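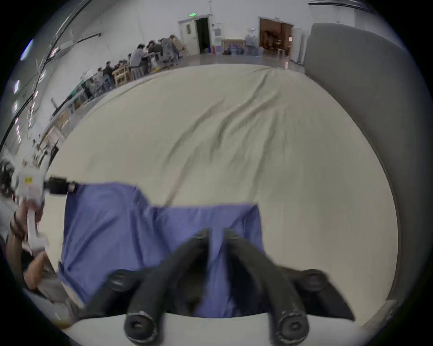
The pay vote that split Dresow

Shareholders in the ferry operator will be asked for a second time to approve a bonus plan they have already turned down. The founding family has not changed its mind.

June 28, 2023

The annual meeting of Dresow Lines lasted less than an hour last year, and most of that was spent on a slide show about hull paint. This year the company has booked a bigger hall in Mendport and hired an outside firm to count the ballots.

The cause is a pay plan. In March the board put forward a new long-term bonus scheme for its top managers, and at a special meeting the shareholders voted it down. It was the first time a board proposal had failed since the company listed its shares. The directors went away, made changes, and have now come back with what they call a revised plan. The largest holders call it the same plan with a new cover page.

Dresow runs car and passenger ferries out of Mendport and a string of smaller harbors up the coast. It was started by two brothers with a secondhand boat and a contract to carry mail. Their descendants still hold just under a third of the stock through a family company called Horia, which was named after the first boat. Horia does not run the business and has one seat on the board. With a stake that size, though, it needs few allies to block anything that requires a majority of the votes cast, because many small holders never send in their ballots.

The person in charge of Horia's vote is Felista Mwakyusa, who married into the family and spent most of her career as an auditor. She has read the revised plan several times and has marked up a copy in pencil.

"I have no quarrel with paying people," she said at Horia's office, two rooms above a bank on the harbor road. "I want to know what we are paying them for. I asked that in the spring and I am still asking it."

The plan itself takes up most of a long appendix in the meeting papers. In outline, the chief executive and the senior managers below her would receive shares if the company met certain targets over 3 years. The original version measured a single thing, which was earnings per share. The revised version adds two more measures, fuel use per crossing and a customer satisfaction score. The earnings target still carries most of the weight.

Mwakyusa's objection is to the way earnings are counted. Under the plan, the pay panel may leave out costs it considers unusual. Last year Dresow took a large charge for laying up an old vessel, and that charge would have been left out. She argues that a ferry company retires vessels as a normal part of business and that managers should answer for the cost.

"A ship gets old. That is not a surprise event," she said.

Her second complaint is about the fuel target. Dresow has two new ferries on order, both with more efficient engines, and the first is due to enter service next spring. By her reading, fuel use per crossing will fall when the new ships arrive no matter who is sitting in the head office. The company says the target was set with the new ships in mind and that crews and schedulers will still have to work to reach it. It has not published the calculation.

The case for the board is made by Keabetswe Naidoo, who chairs the pay panel and joined Dresow after a long spell in port management. She is brisk about the criticism and does not pretend the spring vote went well.

"We lost, and some of that was our own doing," she said. "We sent out a long document and assumed people would trust us on the details. So we went and met the holders. We changed what we could change."

What the panel changed, apart from the added targets, was the timing. Managers would now have to hold their shares for two further years after receiving them. If the accounts were later found to be wrong, the company could take the shares back. The maximum award was also trimmed, though by less than Horia wanted.

What it could not change, Naidoo said, was the need for a plan of some kind. Two senior people have left Dresow since last summer, one of them for Ekström, a larger rival that runs freight and passenger routes on the other side of the bay. Ekström pays more, and it has offered shares to its managers for years. Dresow's current scheme has paid out nothing in the last two years and is due to expire.
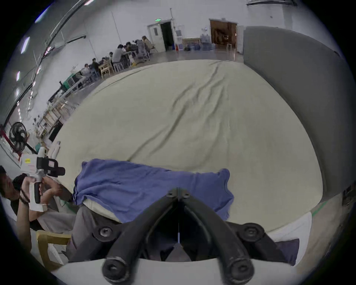 If the revised plan fails too, the panel would have to fall back on cash. Cash bonuses at Dresow do not need a shareholder vote so long as they stay within a policy approved some time ago, and Naidoo believes they would be worse for everyone. "You would have managers paid by the year, for the year," she said. "I don't think the family wants that. I don't want it."

Mwakyusa agrees with her on that point, as it happens. The two women have met twice since the spring and both describe the meetings as polite. Horia has offered to support a plan that counts all costs, drops the fuel measure until both new ferries have been running for a full year, and gives the panel less room to use its own judgment. The board considered the offer and turned it down. Its reply ran to a page and a half, and Mwakyusa says the first page was thanks.

The rest of the register is harder to read. Pension funds hold a good part of the stock, and most of them follow the advice of outside voting services, which do not all agree. One service that opposed the first plan now backs the second. Another has moved from opposition to what it calls qualified support, and it lists its reservations at such length that both sides have quoted from it.

Then there are the employees. Dresow gave shares to its crews and dock staff when it listed, and many have kept them. Their combined stake is small, but they tend to turn up in person, and the spring meeting heard from several of them. A deckhand with long service asked why fuel saved by the people on the bridge should turn into shares for the people on shore. The chairman said he would take the question back to the panel. The revised plan includes a line saying the board will "explore" a fuel bonus for crews. No amount is given and no date.

The dispute has had little effect on the business. Summer bookings are ahead of last year, and the share price is close to where it stood before the first plan was announced. Freight has been slower, mainly on the northern route, where a quarry has cut its output.

There is a practical side to the vote that neither camp talks about much. The result on pay policy is binding, but the yearly vote on what was paid in the past is only advisory, and both are on the ballot. Horia will vote against the first and has not yet said what it will do on the second. It has also not said whether it will support the chairman, who is up for reelection at the same meeting. Mwakyusa was asked about this more than once and gave the same answer each time, that Horia votes on each item separately.

Naidoo is up for reelection as well. She said she expected some votes against her and had told the board that she would stay on only if she won a clear majority of the shares held outside the family. She did not say what she meant by clear.

Ballots sent by mail must arrive two working days before the meeting. Those attending in person can vote in the hall, and the company has asked them to bring their admission card and allow extra time at the door.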